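Saturday, June 28, 2025

Short thread on what I changed in our demo alignment code this month. It's mostly about time offsets and grasp labels on cloth. Putting it in one place so I can link to it later.

1/ Background. We train policies for soft household items from demos done with two hand-held grippers. Each gripper has its own camera and its own clock. Everything downstream assumes the two streams line up. They didn't always line up.

2/ The current set is 2,935 demos, mostly blankets, towels and bedding. The loader is called Jemach. It reads both streams, estimates poses, resamples to a common rate and writes training chunks. The policy code only ever sees the chunks.

3/ The first sign of trouble was in validation. Left-hand action error was fine. Right-hand error was fine. Error on the distance between the two hands was bad, and it got worse the faster the person moved. That pattern usually means time, so I stopped looking at the network.

4/ I went back to the raw files. 559 demos had an offset between the two streams big enough to matter. The old sync used a clap of the fingers at the start of each recording and then trusted the clocks for the rest. On longer recordings the clocks drift apart.

5/ Blankets are a good test for this. Both hands share one piece of cloth, so if one stream is late, the model learns that the cloth can be pulled before it's held.

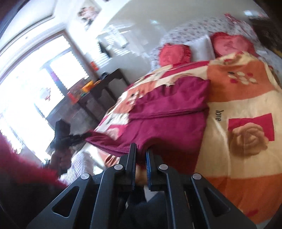 Blanket fold on a bed, one gripper's view. Burgundy edge between the fingers, other hand at left.

6/ New sync step. I keep the clap for a rough offset, then refine it over the whole recording. When one gripper shows up in the other one's view, we track it and compare its motion to what its own pose stream says. Fit an offset plus a linear drift term. Two numbers per demo.

7/ It needs overlap in view. If the second gripper is never visible, there is nothing to fit and the demo falls back to the clap only. Those now get a flag in the metadata and you can filter on it. Before this there was no way to tell.

8/ Tracking the other gripper is the weak part. It's a dark tool, often partly behind a hand or a fold of cloth, and a bright window can wash out a good piece of the image. I ended up weighting each frame by detector confidence and throwing out anything near the rim of the fisheye, where our calibration is poor.

9/ Second change: grasp labels. We were marking "grasped" when finger width dropped under a threshold. OK for a cup. For fleece it is close to useless. The fingers are nearly shut whether they hold one layer, two layers or nothing.

10/ The label now comes from a small classifier on a crop between the fingertips, plus width, plus width velocity. Three outputs: open, closed on cloth, closed on nothing. I hand labeled 400 clips to train it. More would help but it was enough to beat the threshold by a wide margin.

11/ "Closed on nothing" turned out to be the useful class. People miss the edge of a blanket more than I expected, then reopen and try again. We used to train on the miss as if it were a good grasp. Now the chunk is kept but the gripper loss is masked until the next real one.

12/ Side effect I didn't plan for: the Qaisi planner can use the same classifier at run time. If it reads closed on nothing, it backs up and retries instead of dragging an empty gripper across the bed. No retraining needed, just a check before the pull.

13/ Pose estimation on bedrooms is still so so. Patterned bedding gives plenty of features, which sounds good, but the features sit on the thing you're moving. When a blanket slides, SLAM sometimes decides the camera slid. I mask the bed region now and lean on walls, furniture and window edges. Plain walls don't give you much.

14/ Masking costs 6 ms a frame on the machine I use. Fine offline. I have not tried to make it fast.

15/ Things I tried that didn't help: cross-correlating gyro signals between hands (works for walking around, poor for folding, the hands do different things), and letting the network learn the offset as a latent. The second one trained without complaint and learned nothing I could read.

16/ Jemach config names changed, sorry. sync_mode is now "clap" or "fit". grasp_width_thresh is gone. Old configs will fail at load with a message. If you're on the Bramham branch, merge main first or the chunk index will be off.

17/ Visell export still writes the old two-class label. Fixing that in July. Until then, map both closed classes to closed and it'll behave like before.

18/ Next on my list is drift on recordings where the grippers only see each other at the very end. The linear fit is badly constrained there and I've seen it give silly slopes. Probably a prior on the drift term per device pair. If you've done this some other way, reply with how.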